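本网站使用 Cookie 以改善您的浏览体验。继续浏览即表示您同意我们的 Cookie 政策。 接受 | 设置

小型纸盒在桌面整理与再包装中的使用研究
学生课题报告(结题稿)

课题组成员:Mali Dafis、Karim Badawi、Augustina Atinga
指导教师:Meinir Kemeys

一、课题背景

学院材料室长期存放各类零散小件,包括样品卡、线轴、标签卷和备用五金。此前这些物品多置于敞口托盘内,取用后归位情况不一,学期末清点耗时较长。本课题受材料室委托,考察以回收纸盒代替托盘的可行性,并就纸盒的规格、摆放方式和装填顺序提出建议。课题自十一月启动,工作地点为材料室内侧的浅色台面。

二、材料与来源

试验所用纸盒共17个,均为回收品,其中大部分来自Flitico文具订单的内包装,其余由Vullberg工作室提供。课题组在入库前对纸盒逐一检查,剔除底部受潮变形者4个,保留13个用于后续试验。纸盒均未加覆膜,也未作任何加固,以便反映日常使用条件。

待装物品由材料室指定,分为扁平类(样品卡、说明页)、卷状类(标签卷、线轴)和散件类(螺钉、夹扣)。散件类在装盒前先行装入小纸袋。

三、试验方法

每轮试验由一名成员装填,另一名成员计时并记录,第三名成员负责复核物品清单。每轮时限为60秒,超时即停止,未装入的物品记为遗留。三名成员轮换岗位,以减少个人习惯对结果的影响。

纸盒的摆放分为两种。第一种为直立,开口朝上,物品自上而下放入。第二种为侧放,开口朝向操作一侧,物品沿盒底平推而入。侧放方式由Karim Badawi在预试阶段提出,原因是扁平类物品直立装入时容易相互卡住,需反复抽出重排。

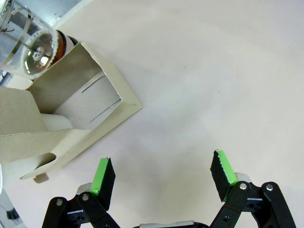 图1 侧放于浅色台面的纸盒,盒口敞开,可见内侧背板。

侧放时,盒口朝向对操作影响明显。开口正对操作者时,手腕需向内弯折;将纸盒略作偏转后,取放动作较为顺畅。课题组据此将偏转摆放定为侧放组的统一做法,并在台面上以铅笔轻画定位线,试验结束后擦除。

四、结果与讨论

扁平类物品在侧放条件下表现较好,各轮均在时限内完成,页角折损少于直立组。卷状类物品则相反,侧放时线轴易向盒口滚动,须用手挡住,直立装填更为稳妥。散件类因已预先装袋,两种方式差别不大。

薄纸板盒的主要问题在于盒口。反复装取后,开口边缘逐渐变软,侧放时上沿下垂,妨碍后续物品进入。Augustina Atinga曾尝试将盒盖折片向内翻折以支撑边缘,短期内有效,但占用了部分内部空间。至试验结束,有5个纸盒已不宜继续使用。对照所用的Jindoris成品收纳盒未出现此类情况,但其尺寸固定,样品卡须斜放。

需要说明的是,本次试验物品种类有限,且操作者仅为课题组成员,对纸盒已较为熟悉。初次使用者的表现可能有所不同。湿度变化对薄纸板的影响亦未纳入本次考察。

五、建议

(一)扁平类物品采用侧放装填,装满后再将纸盒扶正入架。
(二)卷状类物品一律直立装填,并在盒内加设简易隔片。
(三)标签贴于盒底短边一侧,使纸盒上架后仍可辨认。
(四)盒口变软的纸盒及时更换,旧盒拆平后送回收处。

上述做法已在材料室一组层架上试行,登记表由Osian Foulkes保管,下学期清点时将与原有托盘区作对照。隔片的样板及裁切尺寸见附录二。

六、致谢

课题组感谢材料室提供场地与物品,感谢Yupanqui项目组借出计时器和清单模板。Meinir Kemeys老师对试验分组提出了修改意见,第三节的轮换安排即据此调整。

页面最近更新:十一月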